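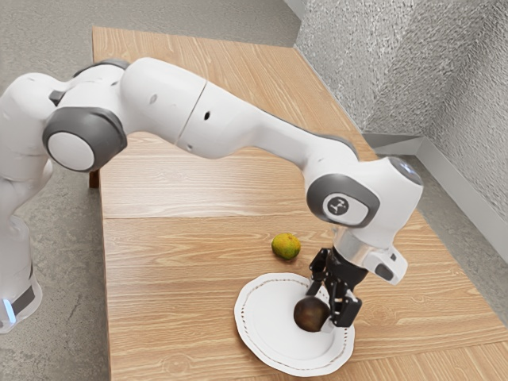

Ticket: Release check never passes on plate place task (sim)
Project: Jistby / planner
Opened by: Wanpen Rojanasak
Assigned to: Cledwyn Lougher
Opened: Monday, August 10, 2026
Status: Fixed, pending merge

Summary
The dark round fruit reaches the pose just above the white plate and the arm holds there with the gripper closed. The open command is never sent. The episode ends on timeout.

Steps to reproduce
1. Load the plate scene with the default table and the citrus left as a distractor.
2. Run the place policy with the stock config.
3. Watch the state topic. It stays in PRE_RELEASE until timeout.

Log excerpt
[planner] goal reached, pos err within tolerance
[planner] state PLACE -> PRE_RELEASE
[release] waiting: support contact = false
[release] waiting: support contact = false
[task] timeout, abort

Comments

Cledwyn Lougher
Reproduced, 50 out of 50 episodes. Arm tracking is fine. The release check wants contact between object and plate, but the place goal stops short of contact by design. Who changed the goal offset?

Wanpen Rojanasak
Offset went in with the Prunico asset update. The scalloped rim on the new plate was colliding with the fingers on approach, so the goal was raised.

Erdal Akgül
The collision mesh for that plate is a convex hull. It fills in the center up to rim height — that is why the planner saw a collision at the old goal. Raising the goal only hid it.

Cledwyn Lougher
Agreed. Two changes on the branch:
— plate mesh switched to convex decomposition
— place goal now ends with a guarded descent, 5 mm max, stop on contact

Reran the same 50 seeds. Timeouts down to 2, both with the fruit slipping in the grasp before the descent. Opened separately under grasp stability.

Erdal Akgül
Reviewed. Please add the descent limit to the config schema before merge.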